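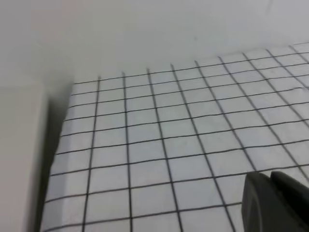 Touched-up patches on a white wall show worse than the marks did
Asked October 9, 2022 by magnolia_refugee
Decorating > Interior walls
Viewed 1,436 times

I rent the upstairs of a converted shop in Deston and use the back room for cutting out and paperwork. The walls are white. I painted them myself in March with Femix matt, a colour called Fukport, which on the card looked like white and on the wall looks like white that has had some bad news.

Over the summer the long wall picked up a few scuffs and one or two fine dark marks. I still had half the tub, so I got a small brush and dabbed over the worst ones. Same paint, same wall, same idiot. Each dab has dried into a clean little island that catches the light from the window every afternoon. The scuffs you had to look for. The islands greet you at the door.
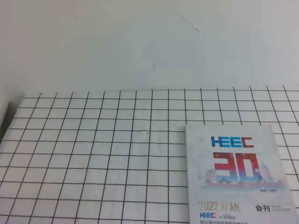 White wall, gridded worktop, two fine dark marks.

I've tried a second dab over the first dab, on the theory that it needed more. It did not need more. Do I have to paint the whole wall again, or is there some trick to blending it in? I'd also like to know whether the thin lines are worth filling or whether I'm making work for myself, a thing I have been accused of.

3 comments
plumbline: Was the leftover paint stirred or just opened?
magnolia_refugee: It was prodded.
plumbline: Ah.

skirting_issues
Accepted, 221 votes

What you've got is called flashing. The colour is probably fine, it's the sheen and the texture that differ. You rolled the wall and then brushed the patches, so they reflect light differently, and matt that has sat in a tub for months settles into a thick layer at the bottom and something like skimmed milk on top. If you only prod it, you paint with the milk.

Stir it properly, right down to the bottom, for longer than seems reasonable. Strain it through an old pair of tights if there are bits. Then rub the islands down gently with fine paper until you can't feel an edge with your fingertips, wipe off the dust and let it dry.

Use a mini roller, the same nap as the one you used on the wall if you can remember. Thin the paint very slightly with water and work outwards from the patch with an almost dry roller, so there's no hard edge. This works maybe half the time. The other half, you paint the wall corner to corner, grumbling.

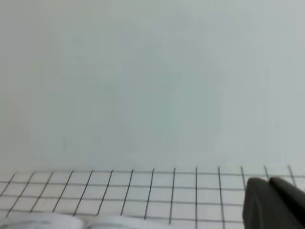
How long should I leave the first coat before deciding it hasn't worked?
Overnight, with the heating as you normally have it. Wet matt always looks wrong, and plenty of good patches have been ruined by someone going back to them after twenty minutes with a loaded roller.

As for the thin lines, run a damp cloth over them first. A lot of cracks are dirt, and one I was all set to fill turned out to be a cobweb with ambitions. If a fingernail catches in it, use a flexible filler and go sparingly.

oldgloss
14 votes

Just do the wall. I know that isn't what you want to hear, but you'll spend two evenings blending and then do the wall anyway. Cut in the edges, roll while they're still wet, keep going until you reach the other corner and don't stop for the phone. 2 coats.

I got a fresh 5 litre tub from Lammers for mine and used far less than I expected. If you do buy new, mix it with your old stuff in a bucket before you start, or you'll have a line where one batch gave way to the other and you'll be back on here. 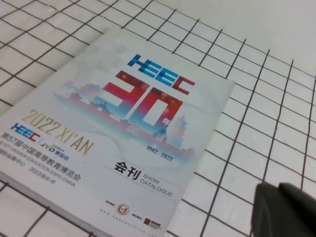 tin_lid_tess: Going corner to corner is right, but please wash the wall first, even if it looks clean. I skipped that in my kitchen and the paint pulled away in little circles wherever there had been grease. Sugar soap, rinse, wait a day.

magnolia_refugee: Update for anyone with the same trouble. Wiped the lines and one of them came off on the cloth. Sanded the islands, stirred the tub until my arm complained, and used the mini roller. Most have gone. The one by the light switch is still there and has been joined by a slightly larger one around it.

oldgloss: Corner to corner.

hobbyhorse77
0 votes

have you thought about wallpaper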